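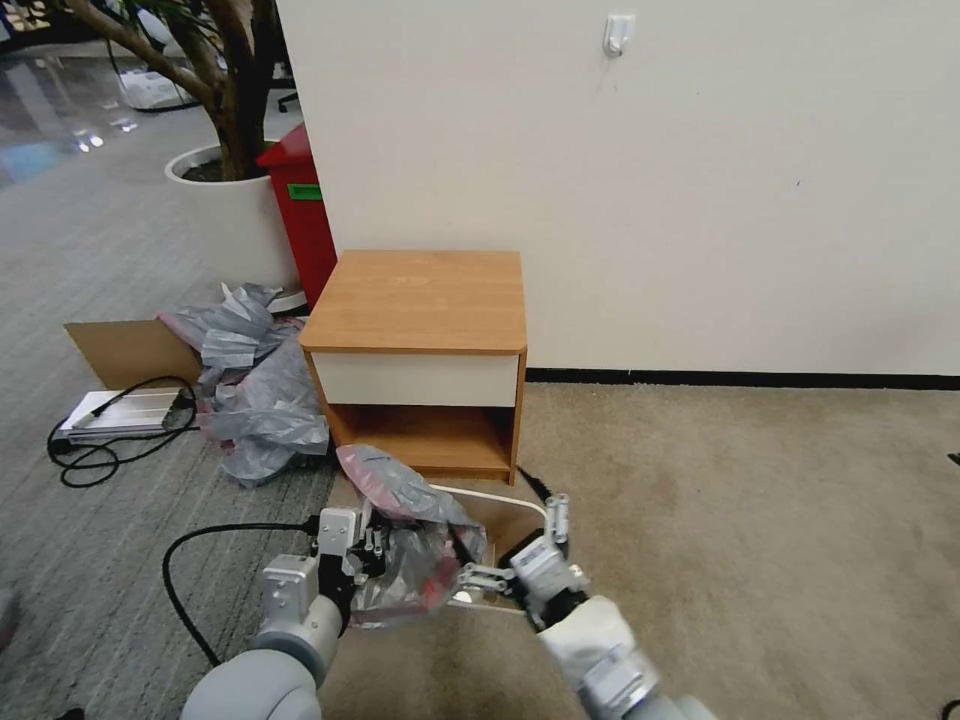
6장. 쓰레기봉투 교체 작업에서 생기는 고장과 조치

이 장은 Rireo 양팔 로봇으로 쓰레기통에 새 봉투를 씌우는 작업을 할 때, 봉투가 그리퍼에 걸리거나 빠지는 고장을 다룹니다. 설치와 영점 조정은 2장에서 이미 설명했으므로 다시 쓰지 않습니다. 작업을 시작하기 전에 비상정지 버튼의 위치를 꼭 확인하여 주십시오.

6.1 고장의 증상

다음과 같은 증상이 하나라도 있으면 6.3의 순서로 조치합니다.

- 왼팔이 봉투 입구를 잡았는데 오른팔이 반대쪽 입구를 찾지 못하고 멈춰 있습니다.
- 그리퍼를 열었는데 봉투가 손가락에서 떨어지지 않습니다.
- 봉투를 당길 때 쓰레기통이 같이 끌려오거나 넘어집니다.
- 화면에 오류 코드 553이 표시됩니다.

오류 코드 553은 "파지 상태 불일치"라는 뜻입니다. 제어기는 그리퍼가 물건을 잡았다고 판단하는데, 손가락 사이의 간격 값이 그것과 맞지 않을 때 나옵니다. 얇은 비닐은 두께가 거의 없기 때문에 이 오류가 다른 물건보다 자주 나옵니다. 코드가 나왔다고 해서 그리퍼가 꼭 부서진 것은 아닙니다.

주의: 오류 코드가 표시되어도 모터의 전원은 꺼지지 않습니다. 팔이 멈춰 있는 것처럼 보여도 다시 움직일 수 있습니다. 손을 넣기 전에 반드시 비상정지를 눌러 주십시오.

6.2 작업 장소의 확인

우리가 Wendt 시험실에서 고장 기록을 정리하였을 때, 로봇 자체의 문제보다 작업 장소의 문제가 더 많았습니다. 그래서 조치를 하기 전에 먼저 바닥과 주변을 봅니다.

1. 쓰레기통을 두 팔이 모두 닿는 곳에 놓습니다. 뒤에 가구가 있으면 가구와 쓰레기통 사이에 여유를 둡니다.
2. 여분의 비닐봉투는 작업 범위 밖으로 옮깁니다. 비슷한 색의 비닐이 가까이에 쌓여 있으면 인식 프로그램이 그것을 작업 중인 봉투로 잘못 볼 수 있습니다.
3. 바닥의 전선을 확인합니다. 전선이 팔의 아래를 지나가면 옆으로 치우고, 남는 길이는 감아서 팔에서 먼 쪽에 둡니다.
4. 세워 놓은 골판지나 가벼운 상자는 눕히거나 치웁니다. 팔이 스치면 쓰러집니다.
5. 카펫 위에서는 쓰레기통의 바닥이 평평하게 닿았는지 손으로 눌러 봅니다.

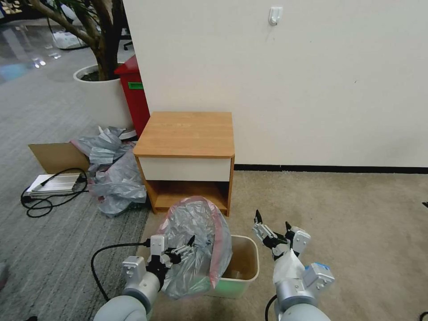

6.3 봉투가 걸렸을 때의 조치

혼자서 하지 말고 두 사람이 같이 하는 것을 권합니다. 한 사람은 비상정지 버튼 옆에 서 있고, 다른 한 사람이 봉투를 만집니다.

1. 비상정지를 누릅니다. 상태 표시가 "정지"로 바뀐 것을 확인합니다.
2. 60초를 기다립니다. 그동안 팔을 손으로 밀거나 당기지 마십시오.
3. 제어 화면에서 "수동 모드"를 선택합니다. 자동 모드 그대로 비상정지를 풀면 팔이 마지막 동작을 계속하려고 합니다.
4. 봉투의 무게를 한 손으로 받칩니다. 다른 손은 손가락 사이에 넣지 않습니다.
5. 버튼 옆에 있는 사람에게 말로 알린 다음, 비상정지를 풉니다.
6. "그리퍼 열기(저속)"를 누릅니다. 걸린 쪽의 그리퍼만 선택하십시오. 두 쪽을 같이 열면 봉투가 어느 쪽에서 빠졌는지 알 수 없습니다.
7. 다시 비상정지를 누르고 봉투를 뺍니다. 봉투가 손가락 끝에 붙어 있으면 위로 당기지 말고 옆으로 천천히 밀어서 뺍니다.
8. 손가락 끝에 비닐 조각이 남아 있는지 봅니다. 남아 있으면 마른 천으로 닦습니다.

경고: 봉투를 가위나 칼로 잘라서 빼지 마십시오. 손목의 배선과 덮개가 상할 수 있습니다. 덮개용 천이 손목에 감겨 있는 기체에서는 천의 끝이 관절 사이에 들어가지 않았는지도 함께 확인합니다.

참고: 6번에서 그리퍼가 열리지 않으면 세 번까지만 다시 해 보십시오. 그 다음에는 전원을 끄고 정비 담당에게 연락합니다.

6.4 오른팔이 입구를 찾지 못할 때

이 증상에서는 봉투를 빼지 않아도 되는 경우가 있습니다. 왼팔이 입구를 잡고 있는 상태에서 봉투의 입구가 접혀 있으면, 오른쪽 그리퍼는 열린 채로 기다리게 됩니다.

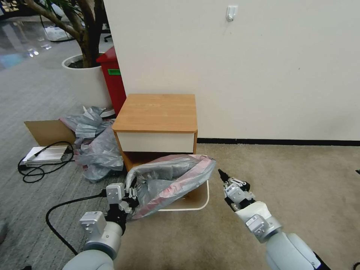 1. "일시정지"를 누릅니다. 그 다음 비상정지도 누릅니다. 일시정지만 누르고 손을 넣는 것은 금지합니다.
2. 봉투의 입구를 손으로 벌려서 접힌 부분을 폅니다. 입구의 테두리가 카메라 쪽에서 보이게 합니다.
3. 손을 빼고 한 걸음 물러납니다.
4. 비상정지를 풀고 "인식 다시 하기"를 누릅니다.
5. 화면에서 입구의 테두리가 선으로 표시되면 "계속"을 누릅니다. 선이 바닥의 다른 비닐에 표시되면 "취소"를 누르고 6.2의 2번으로 돌아갑니다.

인식이 600초 안에 끝나지 않으면 프로그램이 자동으로 작업을 끝냅니다. 이때 왼쪽 그리퍼는 열리지 않고 봉투를 잡은 상태로 있습니다. 6.3의 1번부터 진행하여 주십시오.

6.5 다시 시작하기 전에

- 두 그리퍼를 빈 상태로 한 번씩 열고 닫습니다. 소리가 나거나 한쪽 손가락만 늦게 움직이면 작업을 시작하지 않습니다.
- 오류 기록을 저장합니다. 전원을 끄면 저장하지 않은 기록은 없어집니다.
- 첫 번째 작업은 저속으로 하고, 끝날 때까지 사람이 옆에서 봅니다.

같은 날에 코드 553이 3회 이상 나오면 손가락 끝의 고무를 교환합니다. 교환 방법은 8장에 있습니다. 고무를 교환한 뒤에는 파지 간격의 기준값을 다시 설정해야 합니다.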